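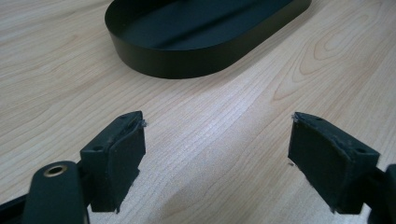 I have been trying to clear the dining table for most of May. The table itself is fine. The trouble is that it stands between the front door and the kitchen, so everything that comes into the house gets put down on it – post, keys, batteries, receipts, the odd screw that must belong to something.

My first attempt was a big basket from Plundis. It cost more than I wanted to pay and it was the wrong shape for the job. A deep basket swallows things. I lost a library card in it for two weeks and found it under a scarf. The basket now lives upstairs with spare towels in it and does well there.

After that I bought a small dark tray for 42 pence short of a tenner in the Castellanos closing-down sale. It is oval, and it is shallow, so there is a limit to what can go in before it starts sliding off the top. Keys go in, and so does whatever post needs an answer. Everything else has to be taken to where it belongs. I empty it at nine in the evening, which takes a couple of minutes.

The table came from Pistis, second-hand, and cost me 70 pounds plus the hire of a van. It had a thick brown varnish on it and a ring from a hot pan. I took the top back to bare wood over a long weekend, starting with coarse paper and finishing with fine, and then put on two coats of Vevex hard oil. I would do three if I did it again. 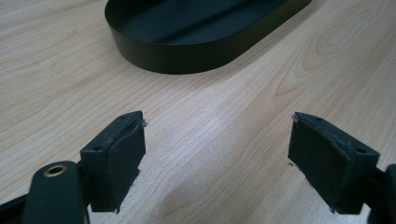

Oiling needs very little looking after, I have found. I wipe the top with a damp cloth after meals and dry it straight away, and I put on a fresh thin coat twice a year. Strong cleaners are best avoided. The colour has stayed pale, which was what I wanted, and the knots and swirls in the grain show up well now that there is so little standing on it. A dark tray also suits a light top. I had a white one in mind to begin with, but I think it would have looked lost.

Two small things I would pass on. Put felt pads under anything with a rough base before it goes on an oiled surface. And wash the tray itself now and then, as dust shows on a dark finish much sooner than on a light one.

Next is the shelf in the hall, which has the same problem as the table but with shoes. I have measured it twice and got two different answers, so I will need to do it again before I order any boxes.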